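Dalstead post counter to close in February, parcels will move to Gandier Street

Monday, August 25, 2025

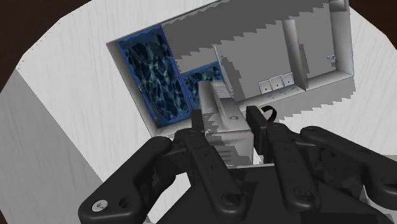
A white box in a recessed opening. Computer illustration.

The post counter in the old station building in Dalstead will close in February, and residents will then collect their parcels from a new shop on Gandier Street. The town council agreed to the change at its last meeting before the summer break, after a discussion of more than two hours.

The counter is run by Mokoena, the local delivery company, which has rented the ground floor of the station for 18 years. The company informed the council in spring that it would not continue the rental agreement. The heating is old, the floor near the entrance has sunk, and the storage room has become too small for the number of parcels that people order today.

According to Mokoena, 3557 parcels passed through the counter in July. When the company first came to the station, a normal month brought nearly 700. In the weeks before the winter holidays the staff must put boxes in the former waiting room, and customers have to stand outside in line, also when it rains.

"We like the station very much, and many of our customers like it too," said Debashish Mridha, the manager of the counter. "But I have two colleagues who carry heavy boxes up three steps all day. I can not ask them to do this for another ten years."

The new place is the former Lerilell shoe store, which has been standing empty for a long time. It has a wide door without steps, a back room with its own loading area and a small parking lot behind the building. Mokoena will share the shop with a stationery seller, so envelopes, tape and wrapping paper can be bought in the same place. Stamps will be sold as before.

Opening hours will be longer. The shop will be open on weekdays from eight in the morning until seven in the evening, and on Saturdays until two. The counter in the station closes at five now, and this has been the most common complaint from people who work in the city and come home with the later trains.

Not everybody in Dalstead is happy with the decision. The station is in the middle of the lower town, where many older people live, and Gandier Street is up the hill. On foot the way takes a quarter of an hour, and the sidewalk is narrow on the part beside the school wall. A letter against the move was left on the counter for signatures in June. It was given to the council together with a second letter, from the owners of the bakery and the flower shop next to the station, who are afraid of losing customers.

The council answered that it can not force a company to stay in a building. It did, however, make two requests, and Mokoena has accepted both of them. The first is a home delivery in the lower town on Tuesday and Friday afternoons for people who are not able to walk up the hill. It will be free, but it must be ordered by telephone one day before. The second is that the yellow mailbox in front of the station will stay where it is and will be emptied every evening.

The bus company has also been asked if line four can stop on Gandier Street. At the moment the bus turns one corner earlier and goes directly to the hospital. An answer is expected in the fall.

Some rules for parcels will change with the move. A parcel that could not be delivered at home will be kept for ten working days, and no longer for seven. Customers must show an identity card or a driver's license, as they do today. If you collect a parcel for a neighbor or a family member, you will need a signed note from this person, and the note must have the number of the parcel on it. A photo of the note on a telephone will not be accepted.

Return parcels can be brought to the shop at any time during the opening hours. Mokoena asks its customers to close the boxes well and to remove old labels before they come. At the station it happens nearly every week that a parcel travels back to the wrong address - one box of curtains came back to Dalstead three times in the spring.

Post office boxes are a separate matter. The metal boxes on the wall of the station can not be moved, and new ones will be installed on Gandier Street. Everyone who rents a box will receive a letter with a new key number. The box numbers will remain the same, so it is not necessary to print new business cards or to inform the bank.

What will happen with the station rooms is still open. The council has received two proposals, one for a bicycle repair shop and one for a café with a reading corner. Before anyone can move in, the floor must be repaired, and the cost of this work is not known yet. Residents who want to give their opinion can write to the town hall, which sent a short information sheet to all 2469 households last week.

The counter in the station keeps its present hours until the move. It will be closed for two days while the shelves are carried to the new shop, and parcels that arrive on these days will be ready for collection on the next morning at Gandier Street.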